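A thread on small shop shelving, because I have been let loose on some and I can't stop talking about it 🧵

I've been setting up the grocery corner at Hilstead, and today was the drinks and dry goods. White metal units, the slotted sort where you can move every shelf up or down a notch. I love them. I have loved them since my first job.

12 replies · 41 likes

1/ Drinks first

Water goes at the top of the drinks bay, bottles shoulder to shoulder, set back a little from the front lip. I like a full-looking row even when the shelf underneath has hardly anything on it. You walk past and your eye lands on the green labels and you think oh, water, yes please.

The yellow lemony ones went on the left end. That yellow next to that green! I was so pleased with it that I went and stood by the door to see how it looked from there (good, it looked good).
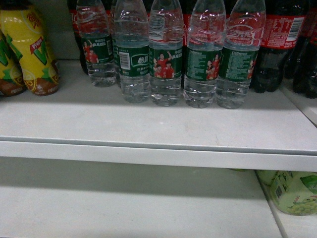
2/ Which way should a label face?

Forward, obviously. Everybody knows forward. But a wraparound label has about as many fronts as you want it to have, and on the green water you can end up with footballers in red, or the barcode, or the small print, depending on how the bottle landed.

My own rule is logo to the customer. Pick one bottle, get it right, then match the rest to it. It's fiddly and I find it very soothing. You get a little wrist movement going after a while.

I hadn't got that far when the pictures were taken so please be kind about my barcodes.

3 replies · 29 likes

3/ Big bottles with little bottles

I go back and forth on this. Big bottles are heavy so the sensible place for them is low down, where you can get both arms round one and nobody has to lift it past their chin. But people do like seeing the sizes together. If you've come in for water you want to look at all the water at once.

At the Llewellyn shop, where I used to do Saturdays... well, weekends, we kept them on separate shelves and people asked where the large ones were all day long. All day! They were by their knees.

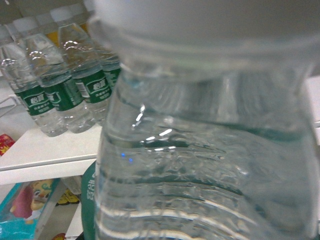 Large bottle up close, small ones in their row to the left.

4/ And can I just say how nice ribbed bottles are when the light catches them. All those wavy lines. A shelf of plain water ought to be the dullest thing in the shop and I think it's one of the prettiest.

18 likes

5/ Dry goods, or: where my system falls apart

The bay on the left is noodles, snacks, sauces and jars, and I'll admit it has less of a system. Bottles are easy, they stand up and they stay where you put them. Bags have opinions.

The sweet potato vermicelli is the big one. It's a lovely bag, teal with a cartoon animal on it and a see-through window so you can look at the noodles, and it's a large thing to find a home for. Laid flat, it pokes out over the shelf edge. Stood up, it wants something to lean on. I'm thinking of giving it a wider shelf of its own lower down.

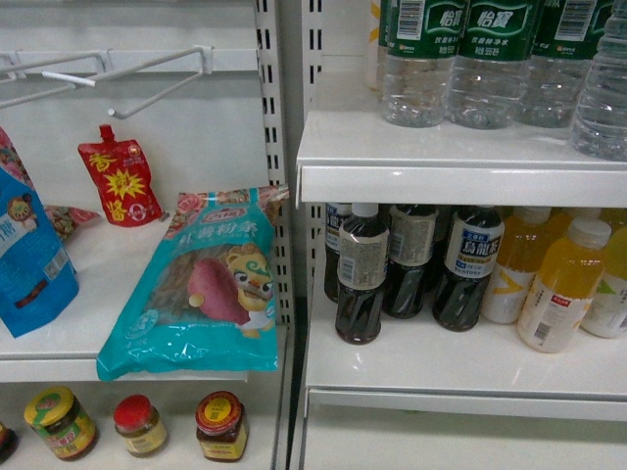

Vermicelli, spicy sauce in the red pouch, jars on the shelf below.

6/ The red pouch, on the other hand, is a joy. A pouch with a little screw cap on top that stands on its own base! Yellow writing on red, you can read it from miles off. If everything came in those I'd be finished by lunch.

7 replies · 52 likes

7/ Someone asked about the hooks

Good question! They're the wire kind that come off a rail on the back panel, with the ends turned up a touch so packets don't slide off. Nothing hanging on them yet. I'd like small light things up there, dried mushrooms or seaweed or little sachets of seasoning, anything with a hole punched in the top.

Two tips if you're doing your own:

- Hang the lightest packets highest.
- Leave a hand's width between the bottom packet and whatever is standing on the shelf, or you'll knock the whole lot every time you reach in.

I learnt the second one at Paduldale with a display of 800 stock cubes. It took me the rest of the afternoon and I was still finding them in April.

9 replies · 67 likes

8/ Jars

Glass goes low. I'm firm on this one. The condiment jars are on the lower shelf in a row, and I like to mix the lid colours a bit so they don't all blur into one another. A yellow-green lid next to a red one is much easier to pick out than two reds side by side, especially when you're bending down to look. 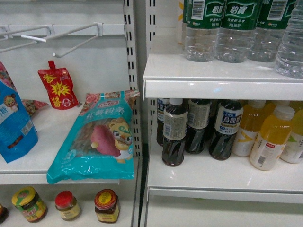 What I'd really like is to get the sauces talking to each other. At the moment the pouch is on one shelf and the jars are on another, and if I were shopping for dinner I'd want the spicy stuff in one place, with the noodles right beside it so I could grab the lot. Noodles, sauce, something crunchy. Dinner sorted!

So the plan is to move the snacks along to the far end, bring the pouch down to join the jars, and see whether the vermicelli will behave itself on the level above. I may have to shift a shelf by 2 notches to make the room. I'm looking forward to it more than is reasonable.

5 replies · 38 likes

9/ A few people wanted to know about shelf labels. I've got a roll of the clip-on strips from Elar and haven't opened it. I always leave the strips until last. Once the prices are on you feel you can't move anything, and I'm a terrible one for moving things.

Do write the names big though. Big, dark pen, no curly letters.

4 replies · 22 likes

10/ Oh, and wipe the shelf before you load it, including the lip at the front. I use a damp cloth and then a dry one. Scuffs won't come off with that, they're just part of a shelf's life, but dust will and so will most fingerprints.

11/ If you've got a good trick for keeping floppy bags upright, please send it my way. So far I've been offered bookends, a plate rack and a shoebox cut in half. I'm trying the plate rack first - there's one in my kitchen doing nothing.

31 replies · 84 likes · 6 shares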